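Cadura 2, die Wegplanung von Romard, läuft bei mir jetzt im zweiten Monat, und ich mag sie - mit kleinen Abstrichen - wirklich gern. Die Einrichtung ging flott von der Hand, sogar der Import meiner alten Karten aus Tomar!
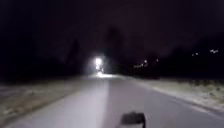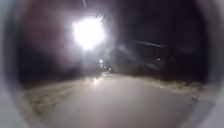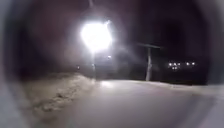 Nachts auf dem Parkweg.

Am meisten gespannt war ich auf die Kostenkarte bei Dunkelheit, denn da hatte der Vorgänger seine liebe Not. Eine grelle Lampe wie auf dem dritten Bild, mit dem hellen Fleck darunter auf dem Weg, ließ ihn gern ein Hindernis eintragen. Cadura gewichtet solche Stellen herunter, und der Regler bleibt schön ruhig. Nur das Handbuch mit seinen 193 Seiten dürfte freundlicher sein.

Zuletzt getestet
Brisik Log-Viewer
Tomar Karteneditor
Romard Simulator 24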